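Subject: Re: [mavside-crafts] desk caddy vs. one big drawer

On Fri, November 2022, a list member wrote:
> I've got 40 pens in one drawer and I can never find the one
> that works. Those of you who keep things out on top of the
> desk, doesn't it just turn into a mess? And has anyone tried
> the Drustis drawer dividers? They want 17 dollars a set.

Oh boy, it does turn into a mess, but it's a mess I can see! I had the Drustis dividers at my old place on Gilbert and they slid around every time I opened the drawer, so by the end of the week the erasers were in with the paper clips again. Maybe they've fixed that (mine were the old kind, no rubber on the bottom), but I wouldn't pay 17 dollars to find out.

What I do now is pens in a cup, little stuff in a tray, and everything else goes back in the closet. I went through the whole lot in October, sat on the floor with a scrap pad and scribbled with each pen. Thirteen of them were dead! Out they went, along with a glue stick that had turned to rock. If you do just one thing this weekend, do that, before you spend any money on organizers.

For the cup I'd go with mesh over solid. I had a ceramic one from the Malo shop, very pretty, but all the pencil crumbs and eraser dust settled in the bottom and I never once washed it out. The metal mesh kind you can turn over the trash and give a good whack.
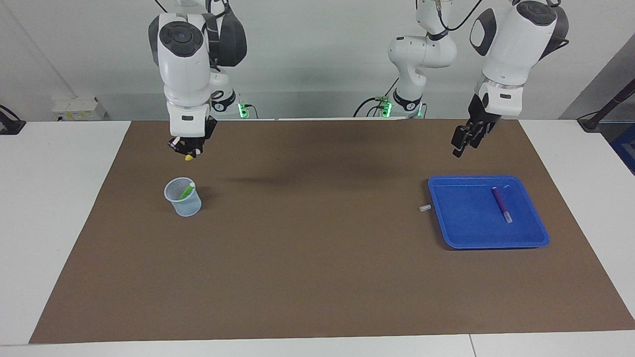 Also, put a mat under the whole business if your desk is white like mine. Ink dots don't bother me nearly as much on brown, and when I want the desk for cutting fabric I can take the small things off first and roll the mat up last. Mine is plain, nothing printed on it, and I like it better than the green one with all the lines.

Are you bringing the leftover felt to the next meetup? I could use a couple of the darker pieces if they aren't spoken for, and I still owe you 2 spools of thread from last time.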